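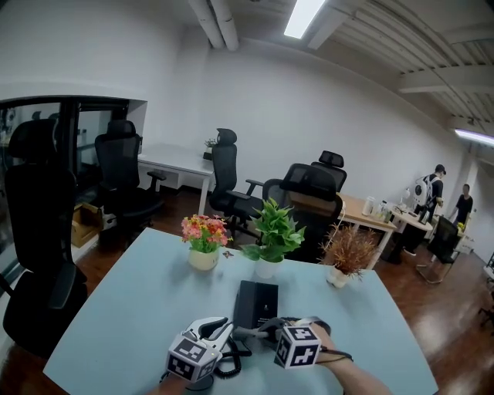
Meeting room table at Stanum, Nedville, with desk unit, coiled cord and three potted plants.

Bergeron fitted out the Nedville office in May. The floor covers 2,451 square feet and seats 39. Our visit started at 9 a.m. in the meeting room, which has a pale blue rectangular table and black mesh office chairs. The plants stand in a row on the far half of the table: artificial flowers in a cream-colored pot, a leafy green plant and a dried ornamental grass in white pots. Stanum keeps cord slack on the tabletop until the floor boxes are in. Cinico supplies those under order 884, delivery in 4 weeks. Storage was not open to visitors.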